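Einbruchschutz im Ladenlokal: meine Checkliste mit Anmerkungen
Stand: 14. Juli 2020, Rundgang mit Nuwan Paul

Nach den Einbrüchen im März in der Trallportstraße wollte ich endlich wissen, wie es bei uns aussieht. Nuwan hat früher Schließanlagen eingebaut und ist mit mir einmal komplett durch, vom Verkaufsraum bis in den Keller. Ich hab mitgeschrieben, und weil mich inzwischen die halbe Straße danach fragt, steht die Liste jetzt eben hier.

1. Ladentür vorne
Zylinder bündig mit dem Beschlag: ja
Mehrfachverriegelung: ja
Kommentar: Da war ich ganz stolz! Nuwan hat dann allerdings gefragt, ob wir abends auch wirklich abschließen oder nur zuziehen. Tja. Ab sofort zweimal rum, auch wenn man nur schnell zur Bank geht.

2. Hintertür zum Hof
Zylinder bündig: nein, steht 5 mm vor
Schließblech: locker
Kommentar: Unser wunder Punkt. 3 mm Überstand sind laut Nuwan das Äußerste, mehr lässt sich mit der Zange packen und abbrechen. Neuer Zylinder mit Ziehschutz ist bestellt, das Schließblech kommt mit langen Schrauben ins Mauerwerk.

3. Fenster Lager und WC
Abschließbare Griffe: Lager ja, WC nein
Kommentar: Das WC-Fenster steht im Sommer dauernd auf Kipp, und ja, meistens war ich das. Gekippt zählt wie offen, auch für die Versicherung. Bitte einmal in die Police schauen, bei uns steht es sogar fett gedruckt.

4. Licht im Hof
Bewegungsmelder: reagiert erst kurz vor der Tür
Kommentar: Die Mülltonnen standen genau davor. Tonnen umgestellt, Melder etwas nach unten gedreht, abends noch mal getestet. Viel besser!

5. Alarmanlage (Wendamero, Zentrale im Flur)
Probealarm: ausgelöst, Sirene laut genug
Code: seit Ewigkeiten derselbe
Kommentar: Den alten Code kannten auch zwei ehemalige Aushilfen. Ist geändert und jetzt sechsstellig. Im Protokoll tauchte übrigens ständig die Meldung 305 auf, das ist eine schwache Batterie im Melder über dem Lager. Getauscht.

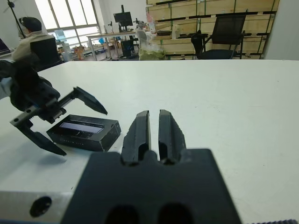

6. Schlüssel
Schlüsselliste vorhanden: jetzt schon
Kommentar: Elska und Roy haben je einen, ich auch, der Reserveschlüssel liegt nicht mehr im Blumentopf (fragt nicht). Wer einen verliert, ruft mich bitte sofort an, auch nachts, ich schimpfe nicht.

7. Kasse und Bargeld
Lade nachts offen und leer: ja
Kommentar: Eine geschlossene Lade wird aufgehebelt, und dann ist die Kasse hin, auch wenn kein Cent drin war. Wechselgeld kommt in den Tresor. Der muss noch im Boden verankert werden, das macht Roy.

Noch offen: Hintertür, WC-Griff, Tresor. Wenn der Zylinder da ist, gehe ich Punkt 2 noch mal mit Nuwan durch und trage das Ergebnis nach.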